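**Ticket 291: Ersatz und Ergänzung Armzelle, Bedarf für das nächste Budget**
Status: offen
Angelegt von: Tuulikki Mustonen
Zuständig: Mervin Sawatzky
Eingang: 7. September

Die Zelle läuft, aber der Greifer verliert bei kleinen, leichten Teilen immer wieder die Position. Betroffen ist vor allem die Aufgabe mit Stift und Spitzer. Bevor wir bei Werley bestellen, muss klar sein, ob neue Finger reichen oder ob wir den ganzen Greifer tauschen. 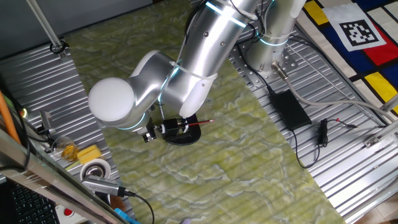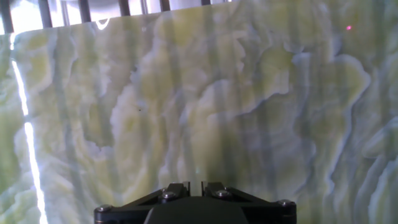
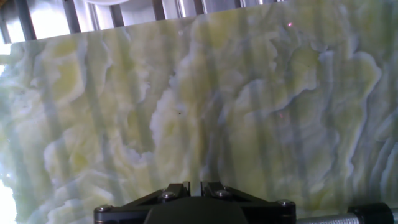

**Bisher geprüft**

- Fingerschrauben nachgezogen, keine Änderung.
- Greifkraft in der Steuerung erhöht. Hält besser, der Stift verkantet aber öfter.
- Nullpunkt neu angefahren. Zwei Stunden in Ordnung, danach wieder Versatz.
- Ersatzfinger aus dem Schrank montiert (alter Satz von Bovance). Fehler seltener, aber noch da.

**Mustonen:** Ich tippe auf Spiel in der Führung. Mit den Fingern allein kommen wir nicht hin. Der Versatz geht immer in dieselbe Richtung.

**Sawatzky:** Angebot von Bovance liegt vor. Fingersatz 390 Euro netto, Lieferzeit 10 Werktage. Für einen kompletten Greifer gibt es nur eine mündliche Auskunft vom Juli, den Preis müssen wir neu anfragen. Bei Zuccaro habe ich parallel angefragt, dort fehlt noch die Angabe, ob der Flansch ohne Adapter passt. Adapter bitte in die Position einrechnen, letztes Mal kam der als Nachtrag.

**Ruggiero:** Aus Sicht Einkauf: Fingersätze gehen über Verbrauchsmaterial, das kann sofort raus. Ein Greifer ist Anlagevermögen und braucht ein Vergleichsangebot. Bitte nicht in eine Bestellung packen, sonst liegt beides bis zur Freigabe.

**Mustonen:** Verstanden. Dann Fingersatz jetzt, Menge 2. Einer kommt an die Zelle, einer in den Schrank.

**Cattaneo:** Wenn der Greifer getauscht wird, stehen wir mindestens einen Tag. Die Greifpunkte müssen neu eingelernt werden, die Stunden dafür fehlen im Entwurf. Außerdem bitte Kabel und Klemmen als eigene Zeile aufnehmen.

**Sawatzky:** Zeile ergänzt. Wartungsvertrag mit Womelen läuft weiter, Greifer sind dort ausgenommen. Habe ich im Vertrag nachgelesen.

**Offene Punkte**

1. Spiel in der Führung mit Messuhr aufnehmen (Mustonen)
2. Schriftliches Greiferangebot Bovance, mit Adapter (Sawatzky)
3. Rückmeldung Zuccaro zum Flansch (Sawatzky)
4. Stunden für das Einlernen schätzen (Cattaneo)
5. Bestellung Fingersätze auslösen (Ruggiero)

Punkt 1 zuerst. Liegt das Spiel im zulässigen Bereich, bleibt es bei den Fingern, und der Greifer rutscht in die Planung für das übernächste Halbjahr.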